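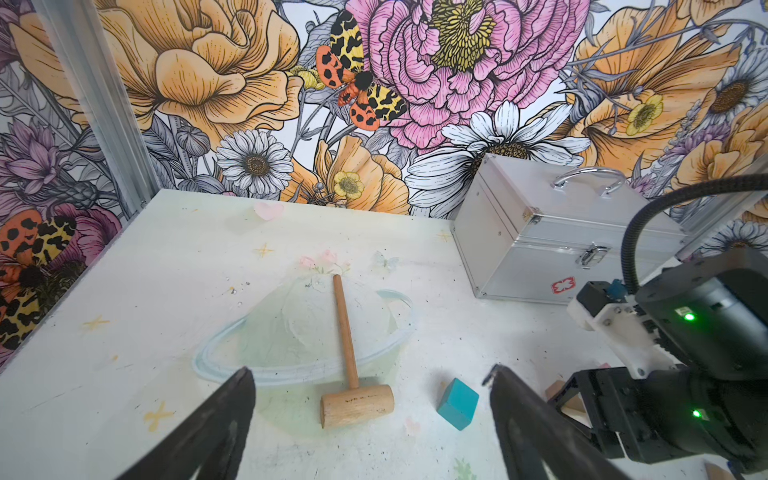
How do I get a painted kids' table clean without taking the paint off with the dirt?

Asked by Alaric Brannigan

White play table, painted top. There's a green dome with pink flowers on it, a blue-green ring going around it like it thinks it's Saturn, yellow stars all over, one small pink heart. My sister painted it and she visits often, so replacing it would be a diplomatic incident.

The top has gone smudgy, with little specks of dirt that laugh at a damp cloth. I've tried warm water and dish soap. I've tried warm water and dish soap while muttering. Some of it comes up and some of it has apparently signed a lease.

I suspect the toys. The usual offenders are a wooden mallet and a small teal block, and my son's position is that the mallet is for the block and the block is on the table, so what did I expect.

Things I don't know:
Is there a sealer on it? She says "probably."
What paint is it? She says "the normal kind."

I have melamine sponges, baking soda, rubbing alcohol and a half-used bottle of Prultov spray that came with the house. Which of these is going to ruin my Sunday?

3 answers

Zhenhua Yu
Accepted answer

The alcohol, first. If that's acrylic craft paint with no sealer, rubbing alcohol will lift it right off and you'll be explaining a bald planet to your sister. Put it back under the sink.

Melamine sponges are very fine sandpaper with good publicity. They will take the smudges off plain white areas, and they will also dull any gloss they touch. If you must, go light, keep well away from the stars, and quit while you still feel unsatisfied.

What I'd do:

Test for a sealer. Damp white cotton swab, a drop of dish soap, rub one edge of the ring for ten seconds or so. Color on the swab means bare paint, so stay gentle. A clean swab is encouraging but proves nothing about the rest of the table.

Mix baking soda and water until it's like thin yogurt. Dab it on the specks with a fingertip, leave it a minute, wipe with a soft cloth. Don't scrub in circles over the flowers.

Anything still there after two rounds may be a dent with dirt in it. A wooden toothpick gets most of that out.

Then let the table dry overnight and put on two thin coats of clear water-based polycarylic or whatever your store has that says it's non-yellowing (I typed that wrong, it's polycrylic). Check the can for how long it has to cure before kids get at it. Mine said 30 days, which in toddler terms is a geological era. We ate on the floor.

Ilaria Pagano

Agree on the alcohol. I'd skip the toothpick, I took a chip out of a painted stool that way and it was a much bigger chip than the speck had been. Soft old toothbrush for me.

Also look at the bottom of the block. Ours was leaving colored scuffs on everything and I blamed the table for months. If yours rubs off teal on a damp paper towel, there's your culprit.

Xiuying Xiao

sand it and paint it white. 4000 grit

Comments on this answer

Zhenhua Yu: 4000 grit is for polishing. He'd be there until the kid graduates.

Alaric Brannigan: Also she would know.

Alaric Brannigan: Update for anyone keeping score. The swab came up clean, the baking soda got most of it, and the block has been cleared of all charges. One mark by the heart won't move. I've decided it's a moon.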